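Lepik Open Day

The Lepik Open Day is a public demonstration event held at the Lepik workshop in Flenden. It shows the use of robot arms in the repair and dismantling of used computer equipment. The event began as a closed visit for suppliers and was opened to the general public the following June. Attendance is free, but places on the workshop tours must be booked.

Background

Lepik was set up as a repair shop for office computers and later moved into server equipment. Much of its work consists of opening retired machines, taking out parts that can be sold again, and sorting the rest for recycling. The shop bought its first robot arm to handle screws and drive trays. Work on main boards was added later, after a joint project with the toolmaker Utico, which supplied the gripper fingers.

The first visit was arranged for firms that sent equipment to the shop. Guests watched one arm remove drives from a rack server and were then shown the parts store. Several asked to come back with their own staff, and the shop decided to hold a regular event. The name "Open Day" was first used on the printed program for the second visit.

Program

The day is divided into morning and afternoon sessions with the same content. Each session starts with a short talk in the front office, followed by a walk through the receiving area, the test benches and the robot cells. Groups are limited to 14 people. Visitors stand behind a rail at the cells and follow the close work on a monitor, which carries the view from the camera on the arm.

Three demonstrations are normally given. The first is the removal of a drive from its tray. The second is the sorting of loose memory modules by type. The third and longest deals with the main board of a server or workstation, with the board left in its case. The operator talks through the steps and takes questions between them.

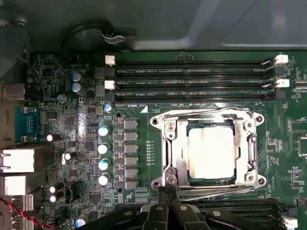

Processor socket demonstration

The board work centers on the metal bracket that holds the processor in its socket, with a long lever running beside it. The gripper fingers have to come down close to the lever without touching the capacitors and other small parts nearby. Memory slots lie on both sides of the socket on boards of this type, and their end latches further limit the space in which the fingers can move.

The arm is guided by an operator with a hand controller. Lepik has stated that it does not run this step without a person in control, as boards differ from one maker to the next and the position of the lever changes with them. A missed grip is treated as an ordinary part of the session, and the operator backs the arm away before trying again.

Attendance and reception

The event held on October 26, 2022, drew 100 visitors, the most up to that time. It was also the first at which two robot cells were open at once. The talk that year was given by Austra Kalniņš, who had led the board project at Lepik, and dealt mainly with the choice of finger shape and the training of operators.

A report in the Flenden trade newsletter praised the question periods but noted that the monitor was hard to see from the back of the group. A second screen was later hung over the rail. The newsletter also remarked on the slow pace of the board work compared with hand removal. Kalniņš replied in the next issue that speed had not been a goal of the project, and that the shop still did most of its socket work by hand.

See also

Computer recycling
Robot end effector
Teleoperation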